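Lecture 7: Whole-body control when the hands are holding something

Course notes by Nurhan Dağdelen

Until now we planned the arms and the legs as two separate problems. This week we join them. Our running task is chair handling: the humanoid holds the backrest with both hands and must move the chair without losing its balance.
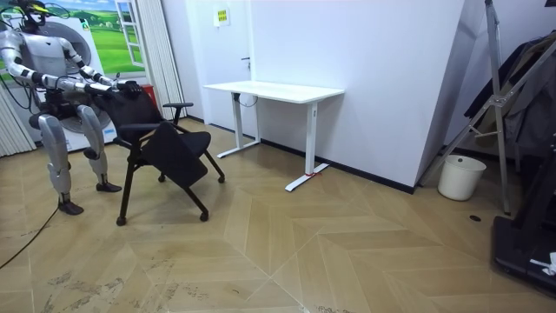
Reading time: 2 min

When both hands hold one rigid object, the arms and the object form a closed chain. You cannot command each wrist freely any more. If the two targets disagree even a little, the arms push against each other through the chair.

In our stack, Inix, the balance controller runs at 1000 Hz and the planner at 50 Hz. Please keep these two numbers in mind when you read the logs.

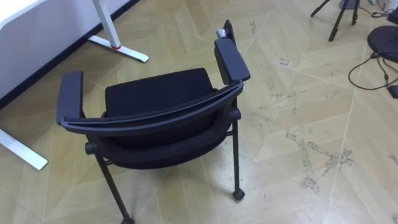
Perception has to give the planner a pose for the chair, and mainly its heading. A common choice is to fit a plane to the seat and take its front edge. From above and behind, the backrest is a better start: its rim is one wide curve from armrest to armrest, and the two ends of this curve give you the heading directly. Dark cloth often returns poor depth, so check how many valid points remain before you trust a fit. In Exercise 2 you reject any fit with fewer than 700 points.

Next comes the contact model. A caster rolls easily in one direction and resists until it has turned.

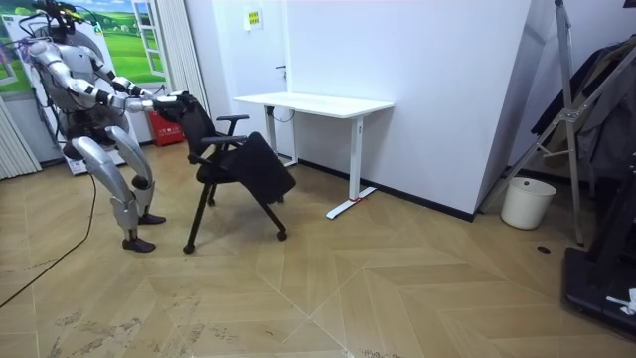 For this reason we do not track position only. We use an admittance law at the hands: the measured force changes the target velocity, and a limit on this force protects the balance task. The feet have the higher priority — if the two tasks conflict, the hands give way. 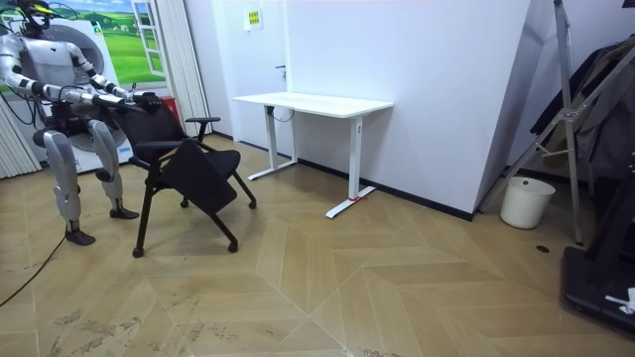

The order of the tasks is written in the solver file, and you should not change it before Exercise 3. Questions about the solver go to Kausar Warraich.

Reading for next time: chapter 7, without the proofs.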